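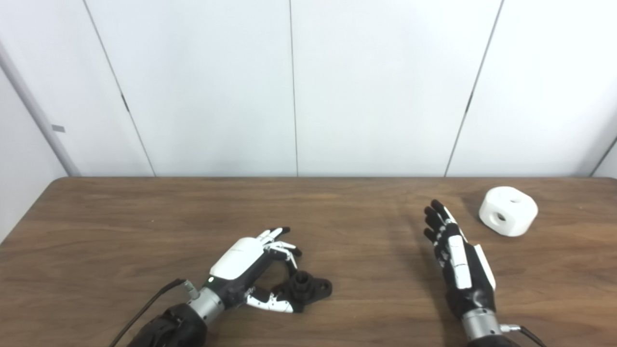 Section 2: Waking up the hands

I wrote this part for new members of the Zuvley club, so skip it if you've done a session before.

1. Plug in both wrist cables, then switch on.
2. Open Rirow and load the Poka profile. Leave the speed at 888 (1000 is for competition runs!).
3. Run the open-and-close test 7 times on each hand.

Caution: keep your own fingers off the table while the test runs – it doesn't wait for you.

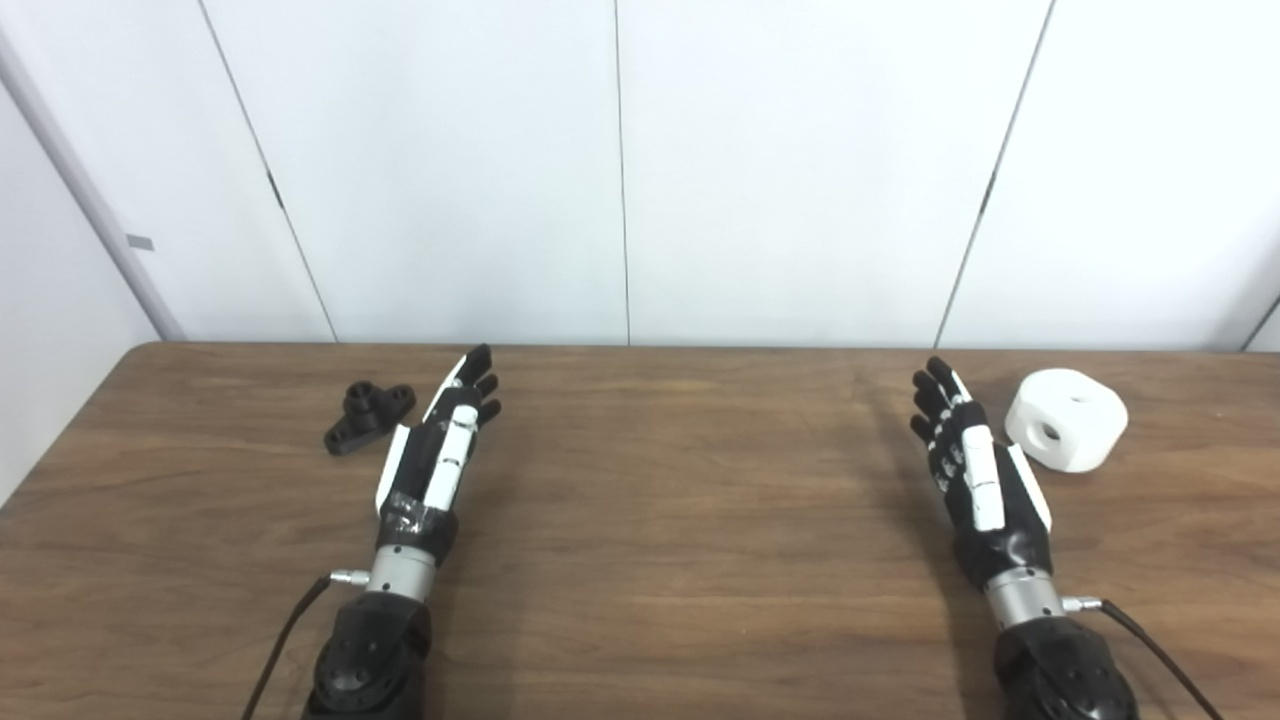 Can I test just one hand?
Sure, pick left or right in Rirow before you hit start.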